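Knots, knots and more knots: news from the suturing evenings

If you've walked past the skills room after six o'clock lately and heard someone cheering over a piece of thread, that was us! The suturing evenings are back for the autumn, and I can't remember a term that has started with so much energy. We opened the list in September and all 40 places had gone by the following lunchtime, so thank you to everyone who wrote in, and a big sorry to those still waiting (more on that further down).

The plan this term is simple. We stay with the interrupted stitch until it feels like tying a shoelace. One short incision, one stitch, one knot, trim the tails, move along and do it again. It sounds dull on paper and it is wonderful in practice — you start to feel the moment when the loop lies down properly, and after that you can't stop noticing it in everybody else's work too.

We've gone over to a light blue thread for all of it. Gunhild Thygesen talked me into this and I'm so glad she did. Blue shows up beautifully on pink tissue, even when there's a bit of blood in the cut, and you can see straight away which strand goes where. That matters most in the middle of a knot, when the loops are still slack and everything looks like a plate of spaghetti.
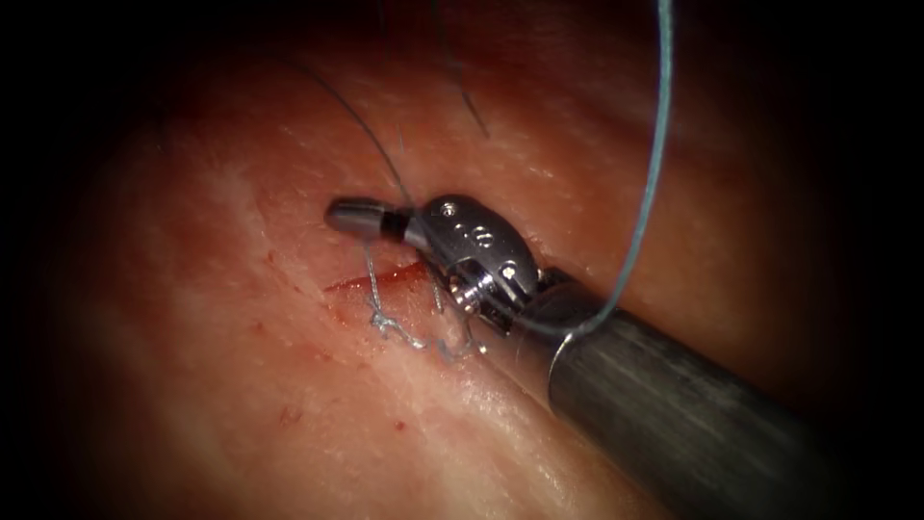

Ffion Gwynne would like it known that she still prefers a darker thread, that blue is lovely right up to the moment you have three loops of it on top of each other, and that people should pull the slack out sooner and stop admiring it. Fair point, Ffion! She has promised to bring her own reel in October so we can try the two side by side.

Her advice about slack is worth taking to heart, whatever colour you use. Most of the untidy knots I've looked at this term went wrong early on, with a first throw left too loose and then two more piled on top in the hope of rescuing it. Lay the first one flat. Look at it. Bring the edges of the wound together so that they just meet (no strangling, please, the tissue needs to breathe) and only then go on to the second. When you cut, leave tails short enough to stay out of the next stitch but long enough that you can still find them.

Spacing is the other thing we've been fussing over. Try to picture where your next knot will sit before you've finished the one you're on. Several of you have started doing this without being told and it shows — the rows are getting more even every session, and I've caught myself taking people over to look at a stranger's stitches.
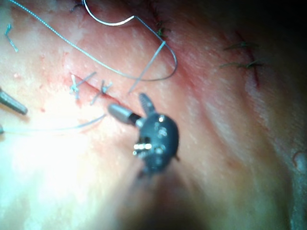 Two knots tied and trimmed along the incision.

A few practical bits. The Nidau room is ours until the end of term, from six, and the door code is 385. Please use the clean trays on the left as you come in and put used needles in the yellow tub, never in the bin. Thread is in drawer 4, and if you take the last packet, write it on the sheet.

For those on the waiting list, we're adding 2 extra evenings in November, and you'll hear from me before anyone else does. Bring a friend to watch if you like, there's plenty of room at the back and the kettle works again.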